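Etdale Upstairs Room: how we're getting on (July report to Handesia)

Hello Alvar, and hello to everyone else at Handesia who gets passed these. Last time I sent you four pages and you very kindly said you'd read all of them, so I've tried to be shorter. No promises!

The quick version is that the room is open, people are using it, the floor is finished and the lights are nearly finished. We're a bit behind on storage and a bit under on spending, and those two are connected, as you'll see.

The floor and the tables

You'll remember the old carpet tiles (I still find bits of the glue on my shoes). They came up in the spring and Ikonen laid the new planks over a week and a half, which was three days longer than planned as the boards by the stairs had a dip in them that had to be levelled first. I was cross about it then and I'm very glad of it now. It's a grey and brown wood-look floor, easy to sweep, and it doesn't show every crumb like the sample I first wanted would have done. You were right about that one, Alvar.

We also went back and forth over the tables for ages. I'd put white tops in the application, but once the walls and ceiling were painted it all started to feel like a dentist's, so we swapped to the warm brown ones. Same price, and you approved the change by email. The white desk stayed, over on the window side, and it's turned into the spot people go for first if they've got typing to do.

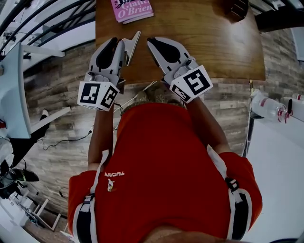 One of the brown tables in use, with a pink paperback from someone's reading pile at the far side.

The glare on the table tops is something I want to mention. At certain times of day the light bounces straight off the wood grain and you end up shuffling your chair round to get away from it. I'd like to try a matt finish on one table and see if it helps before we do any more. Ikonen have offered to do a test for nothing, and I've said yes please.

The other grumble is cables. We've got them on the floor where I'd like them tucked away, both black and white ones, and I've asked for two floor boxes to be priced. Until then I go round before closing and move whatever I can to the edges. If the price comes back at more than 121 pounds I'll write to you before agreeing to anything.

Up above

Most of the comments in the book are to do with the ceiling! Everybody looks up. We decided to keep the beams and just paint the whole lot white, and it's made the place feel twice the height. The long fluorescent fittings were there already and Rostix cleaned and rewired them, so that came in well under what we'd set aside.

The dome lamps were the treat in the budget. They hang in a row down the room and they give a much kinder light in the evening, when the tubes on their own would be rather stark. Rostix still owe us dimmers for them. I've been told August. I was also told June, so I'm keeping a friendly sort of pressure on.

The air-conditioning unit went up high on the wall, under the ceiling, and it has been serviced once. Someone always wants it colder and someone always wants it off, and the remote now lives in my drawer.

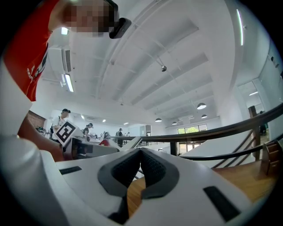
Money, briefly

We've spent 93 per cent of the fit-out line. What's left is mostly the storage that hasn't been ordered, plus the saving on the fluorescents. I'd like to move 1000 pounds from lighting into storage, if that's all right with you, as the cupboards I'd costed were too shallow for folding stools and stands, and I'd sooner buy the right ones once. The revised sheet is attached to my email with the changed lines in yellow.

Who's coming

The limit is 20 people at a time and we've reached it on several afternoons. Mornings are quieter than I'd hoped. I think that's partly the sign downstairs, which still says we open at noon (we open at half past nine), and the new one is at the printer's.

What's next

- Matt finish test on one table
- Floor box prices to you
- Dimmers, in August, with luck
- Cupboards ordered as soon as you say yes to the transfer
- New sign up by the front door

If you can let me know on the storage money before the end of the month I can catch the supplier before they shut for their summer break. And do come and see it, Alvar. Come after four, when the lamps are on, and I'll put the kettle on.

Shares: 6 | Comments: 3

Recent updates
Choosing the floor: samples and second thoughts
Etdale Upstairs Room: spring report
Painting the beams
Evening opening hours

Contact us | © Etdale Upstairs Room | Back to top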